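Section 4. Setting up the box task in the simulator

This section assumes you have finished Section 3 and that the Hidar client opens without an error. If it doesn't, go back. People in the club have tried to push on with a half-working install every season, and it has never saved them an evening.

A word before you start. The Mureck challenge pages say a new team can have the arm placing objects in the box "in one session." We doubt it. Our second-year students needed three, and one of those went entirely to step 5. Plan for that.

4.1 Before you begin

You need:
- the Hidar client, installed and signed in with the team account
- the task folder from the club drive (the one dated August 2025, not the older copy beside it)
- a mouse with a wheel
- your team's notebook, on paper

CAUTION: Do not connect the real arm while you are working through this section. The client will send commands to whatever it finds on the cable, and the "simulation only" check box has not always stayed checked after a restart.

4.2 Loading the task

1. Open the client and choose Load Task. Pick the folder, not a file inside it.

2. Wait for the progress bar to finish, then wait a little longer. The bar reports that the files have been read. It says nothing about whether the physics has settled, whatever the help page claims.

3. Set the random seed to 1,204. Everyone on the team uses the same seed until Section 6, or you will spend your meeting comparing runs that can't be compared.

4. Switch to the arm view and bring the gripper down on the left of the box, pointing up the view. Stop well short of the box. At this stage you want bare table between the two. 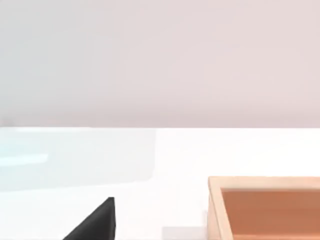
5. Check the side clearance. Open the Contacts panel and read the line for gripper and box. It should say "none." If it lists a contact while you can plainly see a gap, the collision shape for the box has loaded at the wrong scale. Close the task and load it again. Changing the scale by hand looks like it works, and then the box slides away on the first run.

NOTE: Don't judge clearance by eye alone. With a pale wall and a nearly white table there is very little to measure against, and the shadow beside the box is a poor guide to distance. Gilles Renaud argued for a checkered table texture last year and was told it would slow the client down. It didn't when we tried it, but the challenge rules only accept the default table.

6. Save the pose as START_A. Write the joint values in the notebook too. Saved poses have disappeared after updates twice.

4.3 First test run

7. Set the step limit to 1,213. The default is lower and ends the run before the arm gets back to START_A, which the client then reports as a success.

8. Set the number of runs to 40 and press Start. Leave the speed slider alone.

9. When the runs finish, open the results table and sort by final distance. Do not look at the success rate first. It counts any run that ended without a fault, including runs where the arm never moved.

10. Replay the five worst runs and the five best. Write one line on each. "Failed" is not a line. Say where the gripper was when things went wrong and what it touched.

If you get 33 or more good runs by your own count, move on to Section 5. If you get fewer, repeat from step 4 with a slightly higher start pose.

4.4 Things we have been told that we don't believe yet

"The auto-tune button fixes most problems." It changes several settings at once and logs none of them. Yusri Pillai ran it on a clean task folder in March and the results got worse. Use it if you like, but copy the folder first.

"If it works here, it will work on the bench." The Sindeta arm we have on the bench has play in the wrist that the model leaves out, and a real box rim is less forgiving than a rendered one. A good score in this section means you are ready to try the bench slowly, with a hand on the stop button.

"You can skip the notebook." See step 6.

Questions about the client go to Yusri. Questions about the rules go to Gilles, who will want to know which page you read before you asked.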